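Filed under: Workshop Notes / Automation / Tolum

Tolum: Status of the Two-Arm Folding Bench

2022-02-08

The purpose of this entry is to record the present condition of the Tolum bench, which has occupied the rear table of the Flismont shared workshop since June. Members have asked for a written account before the table allocation is reviewed, and I have agreed to supply one. The opinions are mine and should not be read as the position of the workshop.

Tolum consists of two arms fixed to a common black metal rail along the front of the table. The assigned task is the folding of ordinary laundry, with trousers given priority. Shirts were attempted first and were set aside after the autumn, when it became clear that the control software would be rewritten before any useful result could be obtained with them.

The principal difficulty remains the first grasp. A garment placed on the table in a heap offers very few edges that can be taken between two fingers without also taking the layer beneath. The fingers must travel close to the wood, and the permitted error in height is small. When the fingers are too high, they close on air. When they are too low, the motor current rises and the arm stops under its own protection rule. A stitched hem is the preferred target, as it is stiffer than the surrounding cloth and holds its shape when pressed.
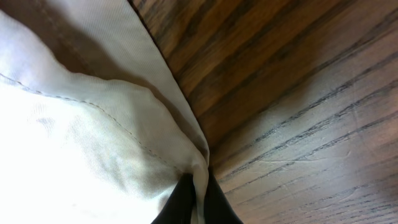 Mirjam Van Wijk has written to object that the hem is the wrong place to begin. In her view a waistband is thicker, easier to find from above, and less likely to slide out during the lift, and a bench that depends on hems will have to be taught again for every new garment. She also asks that the height calibration be published in full, with the failed values included.

The second request is reasonable and the values will be posted with the next set of notes. On the first, I accept the argument in part. The waistband has been added to the list of permitted grasps, and the planner may now select it when a hem is not within reach. I have kept the hem as the default for the time being. The waistband grasp places a heavier load on the wrist, and the wrist bracket on the left arm has already been replaced once.

The recording procedure is unchanged. Each attempt begins with the garment dropped on the table and ends when the operator accepts or rejects the fold. The record now holds 902 attempts. These include the early shirts and a large number of rejected trials with towels, all of which are retained. A rejected trial is labeled with the stage at which it was abandoned: approach, grasp, lift, lay, or smoothing. Grasp is by a wide margin the most frequent label.

The division of work between the arms was revised over the winter. Under the earlier arrangement each arm was free to take any part of the garment, and the two spent a good deal of time waiting for one another to leave the center of the table. The current arrangement gives one arm the duty of holding and the other the duty of moving cloth, and the duties may be exchanged only between folds. Finished or waiting garments are stacked to the right. This is convenient for the operator and inconvenient for the right elbow, and the keep-out zone on that side will have to be redrawn. 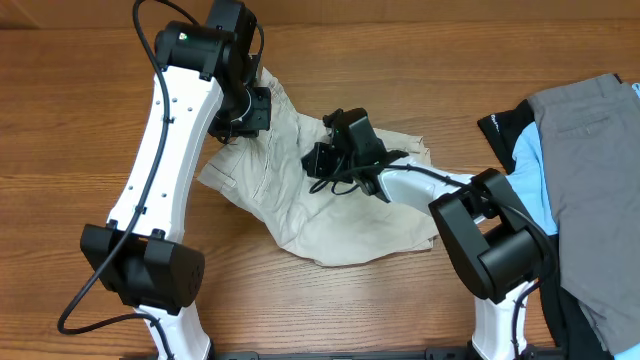 Could the same work be done with one arm?

A single arm can complete a simple fold on a towel that is already flat. For trousers that arrive in a heap, the second arm is needed to hold one part of the cloth while the other part is drawn out, and I do not intend to remove it.

The matter of cost has also been raised. The rail and the elbow housings were the largest items. The grippers were assembled in the workshop, and their motor boards are of the Okau type, bought secondhand and reflashed. I do not recommend that others follow this course unless they are prepared to write their own limits for current and travel. The boards as received would permit the fingers to close with considerably more force than any garment requires.

Noise has been the subject of two complaints, both justified. The cause was a worn bearing. It has been replaced, and the bench is not operated after the evening session closes.

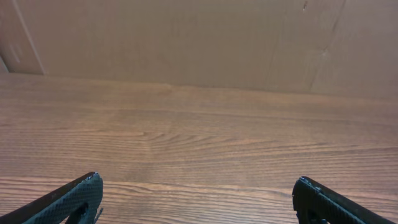
Calibration is carried out at the start of every session and takes 17 minutes when no fault is found. The table must be cleared before it begins, and the fingers are opened wide and brought down near the surface so that height can be set against bare wood. The operator then inspects the grip pads. The crosshatch pattern on the inner faces is there to hold thin cloth, and it collects lint, which has to be brushed out along the grooves. The tan cardboard standing behind the table gives the wrist cameras a plain background. It bears no printing, and replacement pieces should bear none either, as the segmentation step has in the past taken a shipping mark for a sleeve. A proper painted board has been proposed. I have no objection to it, provided that it is matte.

The lighting is acceptable but not settled. Pale cloth tends to wash out in the wrist view on the side nearest the lamp, and seams in that region are lost to the detector. Lowering the exposure recovers the seams and loses the dark garments. A fixed compromise value is in use, and the operator may depart from it only if the change is entered in the log. 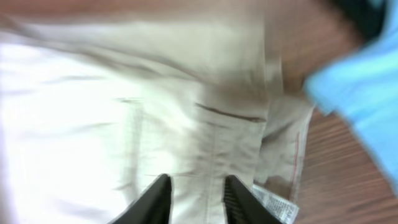
Nana Agbeko
Bench Lead and Author, Workshop Notes

Pockets and labels require a separate remark. The seam detector treats a pocket opening as an edge, and on khaki trousers it has repeatedly proposed a grasp there. A grasp at the pocket will lift the garment, but it pulls the cloth out of line and the resulting fold is rejected. Care labels present a smaller problem of the same kind. Both are now being marked by hand in the stored views so that the planner may be told to avoid them. The marking is slow. Members who wish to assist may enter their names on the sheet at the Tse Street door, and an hour of instruction will be given.

The following work is scheduled, in order of priority:

Redraw the keep-out zone on the right side of the table.
Publish the height calibration values, as requested.
Complete the marking of pockets and labels.
Fit a strain relief to the cable on the left arm.
Repeat the waistband trials with the new wrist bracket.

Shirts will not be resumed until the marking is complete. Correspondence regarding the bench may be left in the comments or at the front desk of the workshop, clearly addressed to Tolum.

This site uses cookies to remember your settings and to count visits. By continuing to browse you accept their use. Accept | Manage preferences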